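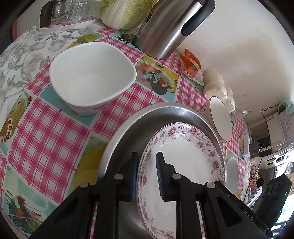
Subject: Re: Finger pads for thin rims, pad thickness and closing force
Date: Thu 23 January
List: shop-grippers

Replying to the thread about pad material on the hand-held unit. I have trimmed the quoted message to the parts I can answer.

> I am building the second handle for kitchen table work and I keep going
> back and forth on the pads. My flat foam pads are fine on mugs and boxes.
> On plates they are bad. The rim is thin, the inner finger sits on a
> sloped surface, and the plate rotates about the contact line as soon as
> it leaves the table.
>
> Questions:
> 1. Textured or smooth?
> 2. How thick before the pad gets too vague to feel through the trigger?
> 3. Does anybody limit the closing force, or do you trust the hand?
> 4. Do you recalibrate the opening after changing pads?
>
> My finger travel is the same as in the Zitero drawings. Printed parts,
> two fingers, one trigger, return spring.

1. Textured. I ran smooth silicone for most of last April and went back. Smooth holds well on clean glazed porcelain and badly once there is a film of dish soap or cooking oil on it. The texture gives the film somewhere to go. The difference on a dry plate is small. On a greasy plate it is large enough that I stopped logging it.

The pattern matters less than I expected. I have tried ribs across the finger, ribs along the finger, and a grid of small bumps. Ribs along the finger are the worst on a rim, for the reason you describe: the plate pivots and the ribs act as a track. Ribs across are better. The grid is what I use now, mostly so that I can stop thinking about which way round the pad goes when I glue it.

2. My pads are cast, 2 mm thick at the tip. I cast a thicker set at the same time and took them off after one evening. With a thick pad the trigger goes soft well before the fingers are loaded, and I tended to over-squeeze to make up for it. If you need more compliance, put it in the finger and keep the pad thin.

Note that the outer finger and the inner finger do different work on a plate. The outer one presses against the edge, so it sees a narrow line contact. The inner one lies on the upper surface at an angle. I tried a wedge-shaped pad on the inner finger to match the slope of the plate. It worked on the plate I measured and on no other plate in the cupboard. I went back to two identical pads.

3. I limit it. The limit is mechanical, a stiffer spring in series with the trigger link. Past a certain point the trigger moves and the fingers don't. With a kitchen scale between the fingers I read 35 N at the tips before the series spring starts to give, which is plenty for a dinner plate and too much for a thin wine glass. For stemware I back the preload nut off until the reading is less than half of that.

I don't trust the hand. Mine squeezes harder as the session goes on. I noticed it in the force log before I noticed it in my wrist.

4. Yes, every time, including when I replace a pad with one from the same mold. The opening is measured from finger position and the pads are part of it. Procedure:

Close the fingers fully with no object. Record the raw value.
Close on a gauge block. I use a 40 mm aluminum block, faced on both sides.
Repeat each of those five times and take the median.
Write both values in the header of the next recording.

The repeat is there because the pads take a set. The first closing after the unit has been on the shelf overnight reads wide. After a few cycles it settles. If you use the first reading, everything after it carries the offset, and on something as thin as a plate rim the offset is comparable to what you are trying to measure.

Two more points that were not in your questions.

Glue. The Gritora adhesive that was recommended earlier on this list holds well to the printed finger and poorly to my casting silicone. I got it to stay by casting the pad around a strip of open-weave cloth and gluing the cloth side. The bond has survived 107 sessions on the present pair with one corner lifting on the left finger. I trimmed the corner and left it. If your pads come off cleanly in one piece, the fault is on the silicone side. If they leave pieces behind, the silicone is torn and you are closing too hard or the mix was off.

Screws. Check the ones through the front of the frame at every pad change. Mine back out. Thread locker on screws into printed plastic is a bad idea with some filaments and I would not do it without a test on scrap. I changed to heat-set inserts on the new frame and have not had to retighten since, but that frame has had far less use.

On plates in particular, most of my failures were in the approach and had little to do with the pads. If the plate is inside something with a raised edge, such as a tray or a wide basin, the outer finger needs clearance between the plate and the raised edge. Coming in flat, the fingertip touches the metal first and the handle is pushed up. Come in steeper, put the inner finger down on the plate first, then close. Slide the plate toward the middle beforehand if there is no gap at all. I now treat that slide as a separate step in the log, with its own label, so that it can be split out later.

Metal trays also give me trouble in tracking. Reflections in a shiny floor produce features that move with the camera and the pose estimate drifts. A patterned cloth under the tray helps a great deal. With Vomine I see tracking loss mainly when the tray fills most of the view, so I keep some of the cloth visible during the approach. A plain white table was the worst surface I tried.

I have put the pad mold and the series spring bracket in the list's file area, same folder as the trigger parts. The mold is in two halves and needs release agent. The bracket fits the older frame only; the hole spacing on the new one is different and I have not redrawn it.

Open question from my side: has anyone measured how the pads change after repeated washing? I wipe mine with isopropyl and the surface feels a little harder than when it was cast. I have no durometer, so that is an impression. If someone has one and a used pair of pads, I would like to see readings from the tip and from the base of the same pad, taken on the same day.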